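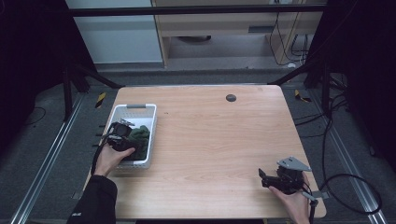
**What goes in the folded set, and what goes in the loose set?**

A cloth goes in the folded set if it has at least one deliberate crease running edge to edge. Everything else is loose, including cloths that were folded once and then dropped.

# Prarna Linen Notes

Plain-text records on sorting small household cloths: tea towels, napkins, face washers and cleaning cloths. Maintained by Heino Sproģis. Last revised 28 March 2022.

## Contents

- `cloths.csv`: one row per cloth
- `baskets.csv`: one row per basket
- `folds.md`: written fold patterns, with the order of creases
- `changes.txt`

There are about 4000 rows in `cloths.csv`. Row order carries no meaning.

## Fields in `cloths.csv`

| Field | Values |
|---|---|
| `cloth_id` | C followed by digits |
| `colour` | plain colour word, lower case |
| `state` | `folded`, `loose`, `unknown` |
| `container` | basket code or `none` |
| `source` | `clurnmont`, `koskela` |

`colour` uses the main colour only. Dark green and light green are kept apart; all greys are entered as `grey`. A cloth with a printed border is entered under its centre colour.

`state` is set when the cloth is first recorded and is not updated afterwards. A crumpled cloth in a basket is `loose`, whatever side of the basket it is lying against.

## Fold patterns

`folds.md` lists 19 patterns. Pattern 2 (halves, then thirds) is the default for tea towels. Cloths under 40 cm on the long side are folded in quarters. Measure flat, without stretching, hem included.

## Known problems

- The Koskela rows used `bin` and `basket` for the same thing until August. Both spellings remain in `container` for older rows.
- Face washers and cleaning cloths share a code in the Clurnmont rows.
- Some rows marked `unknown` have a fold pattern filled in. Treat the pattern as unreliable.

## Corrections

Send the `cloth_id`, the field and the new value to Heino. The Gresum spreadsheet is no longer read, so please don't enter corrections there.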